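Oswood Allotments and Gardens
Home News Minutes Plots and waiting list Shop hut Contact
7 min read

Minutes of the autumn meeting, Fri 11 September

Upstairs room at the Anda, half seven start

I'm doing these because our usual minute-taker is on holiday, so please forgive the style. I did try to write them the proper way, with "it was resolved" and so on, and gave up after the first item. If I've got you wrong, tell me before the next meeting and I'll put it right.

21 of us there, which fills that room. Apologies were read out and I didn't catch all of them over the noise of the chairs, so if you sent yours, take it that they were received.

1. Last minutes

The May minutes were agreed with one change. They said the bottom gate would be "replaced" and it should have said "rehung". The gate has since been rehung and still drops on its hinge in wet weather. We'll come back to that under item 5.

2. Money

We have £1,349 in the main account. That's after the insurance, which went out in July, and before the water bill, which hasn't come in yet and which everyone is dreading a bit. The shop hut made £102 over the summer, mostly on netting, canes and chicken manure pellets. The pellets are all gone and there's a list on the hut door if you want some in the next order.

There was a question about whether we should keep so much in an account that pays next to nothing. The feeling was that we should wait for the water bill and then look at it. I wrote down "savings account??" and underlined it, so that's now officially on record.

Four plots haven't paid this year's rent. Letters have gone to all four and two have replied. The other two get a second letter and then, under the rules, a month to pay or give up the plot. I'm not putting plot numbers in here because the minutes go on the website.

3. Water

This was the long one. It took up most of the first hour, and I'd say people felt strongly!

To recap for anyone who wasn't there: the tanks on the top path ran dry three times in the summer, always on a hot evening when everyone comes down after work. The bottom tanks were fine. The pipe runs uphill from the road and by the time it gets to the top there isn't much push left in it, particularly if somebody lower down has a hose on.

Which brought us to hoses. The rule is that hoses may be used to fill butts and cans but can't be left running on a plot. Several people said this is ignored, and several others said it's ignored because carrying cans up that slope with a bad back is no joke. Both true, I think. I've got a top plot myself so I'm not neutral, and I did say so before I joined in.

Ideas put forward were a hose rota (odd plots one night, even plots the next), a second set of tanks at the top, filled overnight when the pressure is better, and a flat ban on hoses after five in the afternoon. The ban got nowhere at all. The rota had some support but people who work shifts weren't keen, and there was a fair bit of muttering about who would police it.

The extra tanks were the popular choice. We had a price of £238 from Grundix for a pair of reconditioned tanks with lids, delivered to the road gate. They won't bring them up the track. A few people with strong arms and a trailer said they could manage that part. It was pointed out that tanks are no use without ball valves and a length of pipe, and the price doesn't include either, so the real figure will be higher.

We voted. Most were in favour of buying the tanks, two were against and a handful didn't vote. The two against wanted it minuted that they'd rather see the leak by the hut fixed first. So minuted, and I have some sympathy. That leak has made a very nice bog, and there's a frog in it now.

Agreed: get a price for the valves and pipe, then order the lot together as long as it stays under £400. If it's more, it comes back to the meeting. The leak to be looked at before the water is turned off for winter.

We broke for ten minutes at this point and most people went down to the bar.
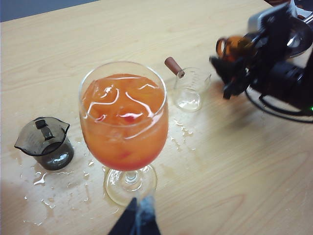
Amin asked, before we'd all properly sat down again, whether anything could be done about the overnight filling in the meantime, and said a cheap timer on the top tap might do the job until the new tanks are in. People liked that. It would need a tap that doesn't drip, which ours does, so a washer first and then the timer. Amin is going to have a look at the tap and report back.

4. Waiting list and half plots

The list is long again. It has been growing since spring, and the people at the top of it have been waiting two years. We talked about splitting more of the full plots when they come free, which we've done with three so far. Half plots seem to suit people who are new to it. A full plot in its second year of brambles is enough to put anybody off, and we've lost a few keen newcomers that way.

Against that, some of the older hands said that once a plot is split it never goes back, and that anyone who wants to grow potatoes and have room for fruit needs a full one. It was suggested that a half plot holder should get first refusal on the other half if it comes up. I thought that was very sensible and so did most of the room.

Agreed: split any full plot that comes free this winter unless the next person on the list asks for the whole thing. Neighbouring half gets first refusal from then on.

There was also a request that new people be shown round properly, and told where the tools are kept, which compost bays are in use and how to do the padlock. The padlock has defeated more than one of us. A short welcome sheet is to be written. I seem to have said I'd do a first draft.

5. Paths, gates and the bottom hedge

The bottom gate, as above. It needs a new post, since the old one is moving in the ground. We have a post left over from the fence job and someone has postcrete, so this should cost us nothing but a morning. To be done on the October work day.

The main path is better than it was since the woodchip went down in spring, but it's thin by the middle plots and there's a trip edge where the old carpet is coming through. Please, please don't put carpet down on paths or plots! It rots into strings, it wraps itself round every fork and it's a misery to get out. It's already in the rules and will now also be on the noticeboard in large letters.

The bottom hedge is over the pavement again and we've had a polite note about it through the gate. It'll be cut on the work day too, once the birds are well finished with it. Bring loppers if you've got them. We have two pairs between all of us, and one of those doesn't close.

6. Bonfires

A reminder that fires are allowed from October, dry stuff only, and not when the wind is blowing towards the houses. Last year there was one that smoked out half the street on a Sunday lunchtime. We know whose it was, they know whose it was, and we've moved on.

Someone asked if we could do one shared fire on the work day and save everybody lighting their own. Agreed, in the clearing by the hut, and please check the heap for hedgehogs before anybody goes near it with a match.

7. Produce show

Good turnout and a very good year for onions. The squash class was a bit thin, with so many plants sulking through the cold start. The jam was excellent and the judging of the jam took a long time. There was a complaint about the "longest bean" class, to do with whether a curly bean should be measured along the curve or straight across. We discussed this for longer than I would like to admit. Next year it will be measured straight, without pulling, and the schedule will say so.

Surplus from the produce table went to the food bank and they were pleased to have it. They've asked if we could do the same with apples over the next few weeks. There'll be crates in the hut. Clean, no windfalls with holes in, and please don't leave them on the floor where the mice can get at them.

8. Anything else

The key for the hut toilet is missing. If it's in your coat pocket, have a look now.

Seed potato order to go in before Christmas, list on the hut door next to the pellet list. Please write clearly. We had a row last year over something that was either Charlotte or Charlie.

A question about chickens. The rules allow hens but no cockerels, and you need to ask first. One plot holder would like to keep three. No objections, provided the neighbours on either side are asked, and they were both in the room and both said yes as long as there are eggs in it.

Somebody asked if meetings could start at seven instead of half past. We'll try it next time.

Finished at twenty to ten. Next meeting in the new year, same room, date to go on the noticeboard once the Anda has confirmed it.

Jobs from this meeting
Price for valves and pipe, then order tanks - site rep
Top tap washer and timer - Amin
Leak by the hut - work day
Gate post - work day
Hedge - work day, bring loppers
Second rent letters - secretary
Welcome sheet, first draft - me
Carpet notice - me as well, apparently

Previous minutes Next Back to top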